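Search tips Go All categories

Workshop Tips: Comparing Hands and Controllers in Simulation Before You Buy

These notes cover bench trials of multi-finger hands against two-jaw grippers for light kitchen and shop handling. Everything was run in a simulator first. The controllers compared were the Jorkix position controller and the Onine force-limited controller. The arm model was the same for both.

Keep the task small

Pick one object and one target. Cup into dish is a good first task: the cup is a hollow cylinder with an open rim, and the dish has a low wall that the cup or the fingers can catch on. Plates, flatware and anything with a handle can wait until the cup numbers settle. 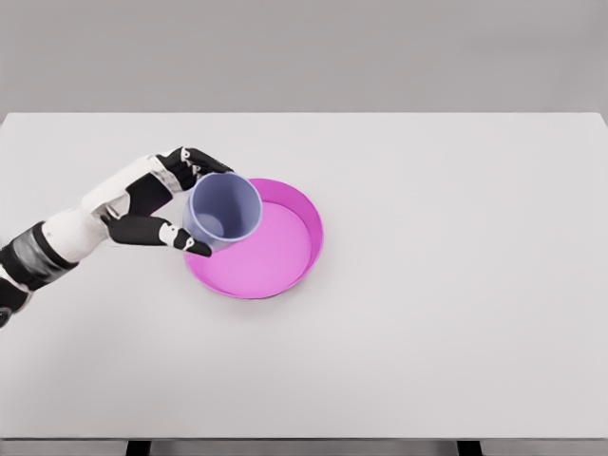
Finger clearance is the first thing to measure. A two-jaw gripper needs room on two sides of the object and little else. A hand needs more, and the extra is easy to miss in a side view. With the fingertips at the rim of the cup and the long lower finger stretched along its side, that finger already overlaps the edge of the pink dish, so the placement point has to allow for the hand as well as the cup. Set the target by the cup alone and the controller will report a position error on contact. On the Jorkix this looks like a tuning fault. Check the geometry before touching the gains.

Settings used

Trials per controller: 60
Final approach speed: 18 mm per second
Object offset between trials: 13 mm, direction random
Simulation steps per second: 400

Change one setting at a time and write it down. If the step rate is lowered to save computing time, rerun the first ten trials. Contact forces on thin walls drift at low step rates, and the drift favors the stiffer controller.

Choosing a camera position

Place the camera high enough to see into the cup and into the dish in the same view. A low camera gives a cleaner look at the fingers but hides the floor of the dish. Use strong, different colors for the cup and the dish and leave the table pale. Color separation by itself is enough for a first pass at tracking, with no markers needed.

Do not trust a single camera for height. A cup held slightly above a dish and a cup resting in it can look much alike from overhead. Log the height from the simulator and compare it with the view.
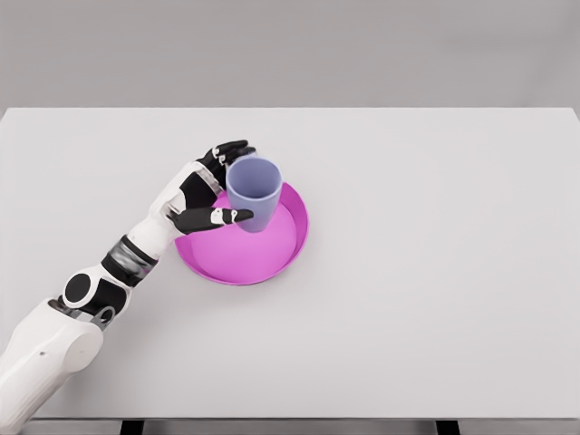 Releasing the object

1. Stop the arm before opening the hand.
2. Open the thumb first, then the fingers. Opening all of them together dragged the cup sideways with the Jorkix.
3. Wait half a second.
4. Back the hand away along the line of the forearm. Lifting straight up catches the fingers on the rim.

Results

The Onine was slower on every run and moved the cup less on release. The Jorkix held its path better in free space. For cups and light bowls, use the Onine. For carrying with no contact until the end, either will do. The two-jaw gripper beat the hand on setup time and lost on tapered cups, which slid down between the jaws.

Comments (3)

mamani_bench: Did you lower the friction on the cup? The default in our build is too high and makes every grip look good.

Reply from page author: Yes, halved it. Default friction hid the sliding problem with the jaws completely.

torque_and_tea: Step 4 fixed my release. I had been lifting straight up and tipping the cup about one time in five.

Contact | Copyright Kulville Workshop Notes | Back to top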